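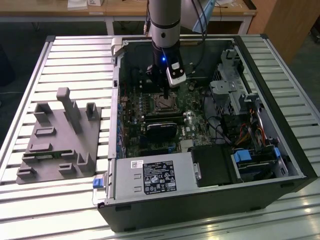 Every few months a reader asks whether it's time to stop learning to fix things, what with the machines coming to do it for us. The latest was Thaddeus Zamora of Dedville, who has an old desktop in the closet, a can of compressed air, and a strong preference for waiting. So this month's tips come sorted by who should be doing the job.

## Opening up an old desktop

**Who does it today:** you, mostly.

A robot arm can hover over a processor socket with more patience than I have ever shown anything. Give it a tower lying flat with the side panel off, and a tray with a holder for each part, and it has a fair shot at the lifting and placing. Getting the tower out from behind the desk, finding the one screw that doesn't match, and working a stuck latch are still yours.

What you can do is steal the setup, which is better than most people's:

- Shut it down, unplug it, then hold the power button for a few seconds.
- Lay the case on its side so the board faces up. Working in an upright tower is how screws get into power supplies.
- Leave the power supply itself closed. Dust it from outside.
- Have a place for every part before you pull the first one. A muffin tin does nicely. So does an egg carton, if you've eaten the eggs.
- Push both clips at the ends of a memory slot all the way open before lifting the stick. Hold it by the edges.
- Fold cables out of the way and take a phone picture before you unplug any. You will not remember. I have a drawer in Kincaid full of things I was going to remember.
- Hold fan blades still with a finger while you blow out the dust.

Cleaning takes me 20 minutes, plus however long I spend looking for the screwdriver I'm holding.

## Folding laundry

**Who does it today:** you, or the chair in the bedroom.

I watched a folding machine demonstrated at the Dradham home show in July. It did a T-shirt beautifully. Then a man handed it a fitted sheet and the salesman went to get coffee.

For the sheet: put a hand in each of two corners, tuck one corner inside the other, do the same with the other pair, lay it flat and fold it in thirds. If that fails, roll it up and shut the closet door quickly.

## Floors

**Who does it today:** the robot, after you've done the hard part.

Robot vacuums work. They also eat socks, so you now tidy the floor for the thing that tidies the floor. Pick up charging cords, tuck in rug fringe, and cut the hair off the roller every Friday with a seam ripper. Empty the bin before it's full.

## Dishes

**Who does it today:** a box your grandmother could have bought in 1950.

The dishwasher is the best household robot ever sold, and it got there by having no arms. Scrape, don't rinse. Face the dirty side toward the spray. Clean the filter when you notice the smell, or ideally before. Loading and unloading remain open problems in my house, particularly among the teenagers.

## Sorting the screw jar

**Who does it today:** no one, ever.

A shop in Puklow has a sorter that would do mine in a minute. I priced a small one and bought a 14-compartment tackle box instead. Pour the jar onto an old cookie sheet, pull out the longest ones first, and throw away anything rusty or bent. Stop when you get bored. A half-sorted jar is still easier to dig through.

Thaddeus, go get the computer out of the closet.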